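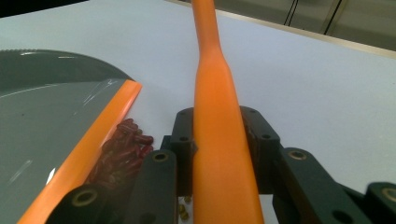 Fig. 4. Long orange piece on a white tabletop, with the narrow neck to the top.

Section 5. Setting up the lockdown and evacuation messages

This section is for the person who is responsible for public safety at the venue. It explains how to prepare the messages that Callura sends to staff phones and to the loudspeakers during an emergency. The system can be used in halls, stadiums and open-air sites with up to 2000 visitors. For bigger sites please read the supplement for large events.

Before you start, you need the administrator code, the plan of your zones (Section 4) and the list of staff on duty. It is recommended to do the set-up when the venue is closed to the public.

5.1 Create the message groups

1. Sign in at the control panel and open Messages.
2. Press New group. Write a short name which your staff already use, for example "Gate team" or "First aid".
3. Add the members. Every member must have a mobile number and one zone.
4. Repeat for the other groups. You can create up to 11 groups.
5. Press Save. The panel shows the groups in grey until the first member has confirmed by phone.

Note: A person can belong to more than one group, but he or she receives each message only one time.

5.2 Write the messages

1. Open Messages, then Texts. There are two fixed types, LOCKDOWN and EVACUATE.
2. Choose the type and the language.
3. Write the text. Use complete, quiet sentences and say first what people must do. "Leave by the north gate now" is better than "Due to an incident, visitors are requested to proceed".
4. Do not write code words in messages for the public. Code words are allowed only in staff groups.
5. Read the text aloud in the hall, at the speed of a normal announcement. If you need more than one breath for a sentence, make it shorter.
6. Press Approve. A second administrator must approve the same text from his or her own account.

CAUTION: A text with only one approval is stored, but it will not be sent. Check that the two green marks are visible next to each text.

5.3 Connect the loudspeakers

1. Switch off the music source.
2. On the panel, open Zones and select the first zone.
3. Press Pair and wait for the tone. It can take up to one minute.
4. Press Priority. The emergency message will now stop the music or the stage microphone in this zone.
5. Do the same for all zones — also the car park and the dressing rooms, which are often forgotten.

CAUTION: The test tone is loud. Warn the people who are working near the loudspeakers.

5.4 Make a silent test

1. Set the switch to TEST. The letter T appears in the upper corner of the panel.
2. Send LOCKDOWN to one staff group.
3. Ask each member to answer with "received".
4. Open the report and look for members without an answer. Correct their numbers and send again.
5. Set the switch back to LIVE.

Note: Callura does not call the police or the ambulance. Your staff must always make this call themselves, by telephone.

For the weekly check, choose a quiet hour, for example Tuesday before the opening. Write the result in the log sheet at the end of this guide.

Text of this section: Katalin Kovács. Technical check: Jagadeesh Mathew.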